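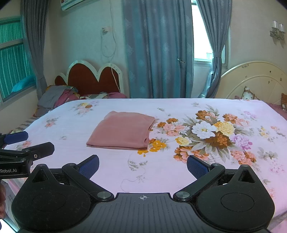

Fig. 2. Folded cloth, dusty pink, on a floral printed sheet. Layers visible along the right side.

## Unit 2: Flat folding of soft textiles

Household Textiles, course 3948. Notes by Nerys Gittins, revised 14th September.

### 2.1 Terms

- **Fold edge**: the closed side of a fold, where the cloth turns back on itself. Usually rounded in thick cloth.
- **Open edge**: the side where the hems or cut edges meet. Layers can be separated with a finger.
- **Stack**: all layers lying on top of one another after the last fold.
- **Offset**: the distance by which an upper layer falls short of, or runs past, the layer under it.
- **Taper**: the difference in length between two opposite edges of the finished stack.

Students often mix up offset and taper. Offset is read at one edge. Taper needs two edges, measured separately.

### 2.2 Reading a finished fold

Refer to Fig. 2. The near edge is wider than the far edge, so the outline tapers. Viewing angle also makes a far edge look shorter, and a taper must be confirmed with a tape before it is recorded. The far corners differ: the left is rounded, the right comes to a point. On the right side there is a small dark gap between the folds near the front corner. Along the near edge the lower layer just shows beneath the upper one.

A gap of this kind is recorded as "open, front" on the sheet. Do not press it closed before recording.

### 2.3 Working surface

A bed is acceptable if the mattress is firm. Smooth the sheet first. A ridge under the cloth will carry through the first fold and shift the second.

A printed sheet gives no straight reference line unless the print is a stripe or check. With a floral print, align to the side of the mattress or lay a tape along the near edge. Plain sheets from the Porkbridge store are kept for the assessment.

### 2.4 Procedure

1. Lay the cloth flat, face down, and smooth from the center outward.
2. Fold in half lengthwise. Match corners before matching edges.
3. Run the flat of the hand from the fold edge to the open edge.
4. Fold in half crosswise. Hold the near corners in place while the far ones are brought over.
5. Measure all four edges. Enter offset and taper in millimeters.

Thick cloth takes up length at each turn. For the Masilela test cloth (50 cm square), the allowance is 2 mm per turn. An offset of over 19 mm at any edge means the fold is repeated from step 1.

### 2.5 Exercise

Work in pairs. Fold one thick cloth and one thin cloth by the procedure in 2.4, then exchange and measure your partner's stacks. Use the Nukley record sheet, both columns. Leave the stacks in place until both sheets are signed.

Reading for Unit 3: Tremumov handbook, section on rolled storage. Bring a tape.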